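3. Storage and Handling of Session Recordings

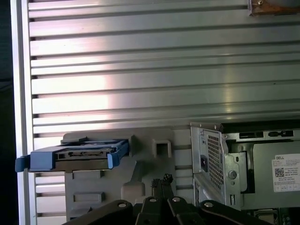
Figure 2. Hard drive in a blue caddy, seated in a gray drive-cage housing.

3.1 Recording of sessions

All group music sessions at the Stolham and Dumura sites were recorded in audio only. Each session room had a stereo pair of microphones placed above the circle of chairs and a third microphone near the piano. Levels were set before the participants entered and were left alone until the session ended. Video was considered during planning and dropped after the consent interviews, in which several participants said they would sing less freely with a lens in the room.

A session ran for 45 minutes and had a fixed order: a greeting song, a block of shared improvisation, a block of songs chosen by participants, and a closing song. The therapist marked the start of each block with a single tap on a wood block. The tap is easy to find in the waveform and was used to divide the files. In 17 recordings the tap was missing or masked by other sound, and the divisions were made by ear by two coders working together.

3.2 Transfer and copies

Recordings were moved from the field recorder to a local drive on the day of the session. A second copy was made at the Alhassan archive, where the files were checked against the originals by checksum. Field recorders were cleared only after both copies had passed. Six files failed the first check and were transferred again; all of them passed the second time.

Participant names were kept apart from the audio. Each file name carried a site letter, a group number and a session number, and the key that linked these to individuals was held on paper at the site. Names spoken or sung during a session were left in the working audio, where removing them would have damaged the timing measures described in Section 4. They were muted in any excerpt played outside the study team. The greeting song was the main difficulty here — it is built on the names of those present — and no excerpt from that block was released.

3.3 Coding

Coders worked from the improvisation and chosen-song blocks. An event was logged each time a participant began to sing or play after at least four seconds of silence from that participant. The coder recorded the time, the instrument or voice, and whether the entry followed a prompt from the therapist. Entries that could not be assigned to one person were logged to the group as a whole and left out of the individual scores.

The full set came to 3,000 logged events. A sample of 200 was coded a second time by a coder who had not worked on that site. Disagreements were mostly over prompts: a nod or a held breath from the therapist can serve as a cue and leaves little trace in the sound. Where the session notes recorded such a cue, the event was treated as prompted. Where they did not, it was treated as unprompted, and the rate of unprompted entries reported in Section 5 should be read as an upper limit.

Event logs were kept in the Plosesell format, with one line per event and free-text remarks in a separate column. Remarks were not scored.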